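Unit 4: Gathering Examples for a Sorting Policy

4.1 Stating the task
Write the goal where the operator can read it. The table carries two labels, "fruits" and "office supplies", one in front of each basket.

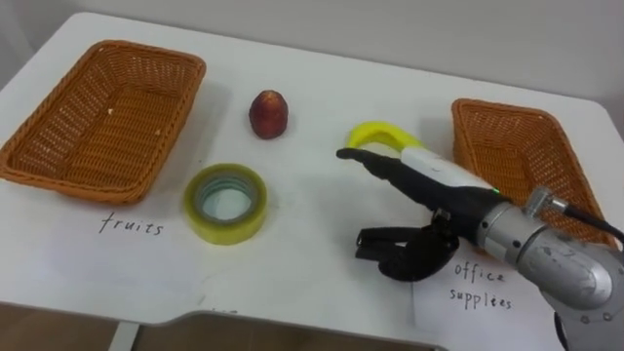 4.2 Recording
Each student group records 50 episodes — failed attempts are kept and marked. 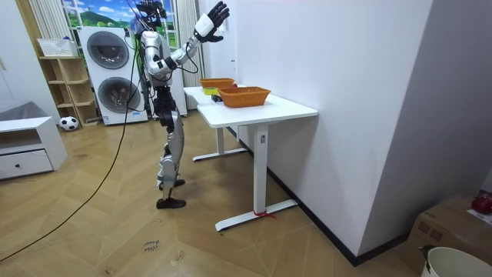

Coverage matters more than volume. The Masby set holds 3,209 episodes, yet few vary the starting pose. Begin some episodes with the hand raised well above the baskets, others with it low.

Related items
Unit 3: Operator Training (C. Llewellyn)
Unit 5: Reviewing the Valtonen Logs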